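January
by Farzad Rezaei

Table tips, quick ones, typed between the end of lunch and the start of everything else. Most of this is about the one table in our kitchen that does all the jobs. Eating, homework, bills, mending, snack stop. If yours is the same, read on. If you have a separate desk, lucky you, skip to the part about stains.

The basket rule. One small plastic basket lives on the table. Only one. Anything that has no business being there goes in it, and the basket gets emptied at night. Mine was a drawer organizer once. Get the kind with holes in the sides so you can see something is still in there, and so crumbs fall through when you tip it over the sink. Solid bins turn into junk bins in a week. Ask me how I know.

Size matters. Too big and it fills up. If it can't sit next to a dinner plate without crowding it, it belongs in the hall.

Pens. Keep 2 or three that work, throw out the rest. Test them on the back of an envelope. Mechanical ones are good for a kitchen because no shavings, no sharpener to hunt for. Lead refills go in an old spice jar, label it, please label it.

Rulers: clear plastic every time. You can see the line under it, and it wipes clean. Metal ones scratch a white top. Grease on a plastic ruler comes off with dish soap and lukewarm water, not hot, hot can warp it. Don't use nail polish remover on it. Takes the numbers right off, I lost a good one that way.
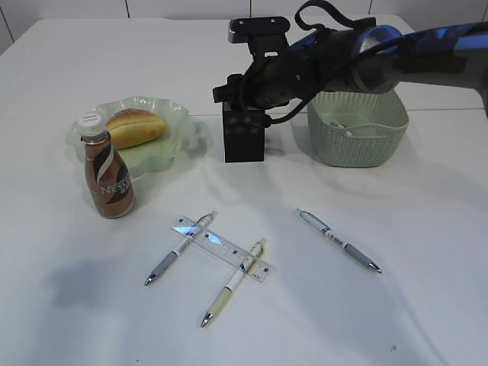

Snacks at a work table. I gave up banning them. The deal at our house is everything dry goes on a plate, every drink has a cap. Screw cap bottles over mugs if there's paper out. My sister in Narormont lost a whole tax form to one mug of tea and had to print the thing agian.

Plate with a raised or wavy rim is better than a flat one for bread and rolls, catches more of the crumbs. Glass is easy, rinse and done. If your glass plates have gone cloudy, soak in warm water with a good splash of white vinegar, 30 minutes, then rinse. Still cloudy after that, it's probably etched from the dishwasher and that's that. Use it under a plant.

Rolls from yesterday: run your hand under the tap, pat the crust, into a 300 degree oven for 5 minutes. Eat right away, they go hard fast the second time. Microwave only if you're desperate, wrap in a damp paper towel, a few seconds at a time.

Sweet coffee drinks leave a ring. Milk and sugar, sticky when it dries. Wipe the bottom of the bottle before you set it down again. If the ring is already dry don't scrape, lay a warm wet cloth on it, go do something else, come back and wipe.

Empty bottles, rinse same day. Leave the cap off overnight. Milky ones smell terrible by morning otherwise, and once that smell is in the cap it stays. Small ones are handy after for watering seedlings, poke a few holes in the cap with a hot pin.

OK stains. White table tops show everything but they also clean up easiest. In order, gentlest first:

- Pencil: plain white eraser, then a damp cloth. Smudges worse if you start with the cloth.
- Ballpoint: rubbing alcohol on a cotton ball, dab, dont rub in circles. Try a corner underneath first.
- Coffee: baking soda and a little water, paste, leave it 5 minutes, wipe.
- Marker: alcohol again. Twice if needed.
- Turmeric: sunlight. Move the table to the window if you can. Takes days.

No scouring pads. Ever. The shine goes and then the dirt sticks to the dull spots.

Tile behind the table. Wipe it when you wipe the table, same cloth, before the cloth gets dirty. Grout lines once a month with an old toothbrush and baking soda. I used to buy the Halteo spray for this and it was fine, but the soda does the same job and I always have it.

End of day, my order: food off, bottle caps checked, pens and ruler away, basket emptied, wipe from the back to the front so the crumbs land in your hand. Takes less time than the kettle.

Next month, drawers. Somebody asked about candle wax on a tablecloth too, freezer first, then scrape with a spoon handle, more on that when I've found my notes.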